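Domance council has voted to keep the town clock 12 minutes fast, ending an argument that has outlasted two mayors and at least one marriage.

The clock on the old corn hall has run ahead since a repair in February, when it was put back together with great care and the wrong time. Complaints followed. So, to the surprise of the parking office, did a run of people getting to the station early.

A petition to leave it alone drew 137 signatures, which in Domance counts as a landslide. A rival petition, asking for the clock to be right, drew 2.

"I have caught the 8.15 every morning for months," said Fadwa Farouk, who runs the dry cleaner's opposite the hall. "Before that I mostly waved at it."

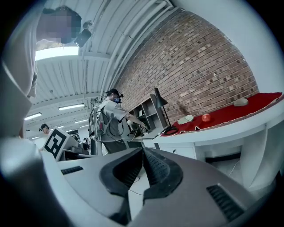 Putting the clock right would have cost £500, most of it for the hire of a cherry picker. Councillor Hatem Chraibi told the meeting that the money could be better spent on the bus shelter in Stalel Road, whose roof has been in the bus shelter rather than on it for some time.

Samah Salem, one of the two who wanted the correct time, said she was disappointed but had expected it. She had arrived for the debate by the clock on her phone and found that it had already started – the chair, Dalia Ait Ali, having opened proceedings by the one outside the window.

Ms Ait Ali has apologised and says future meetings will begin at the time printed on the agenda. She did not say whose time that would be.

A small sign explaining the difference to visitors will go up beside the hall door before the summer. The wording has gone out to consultation, and comments can be left at the library, where the clock stopped last year.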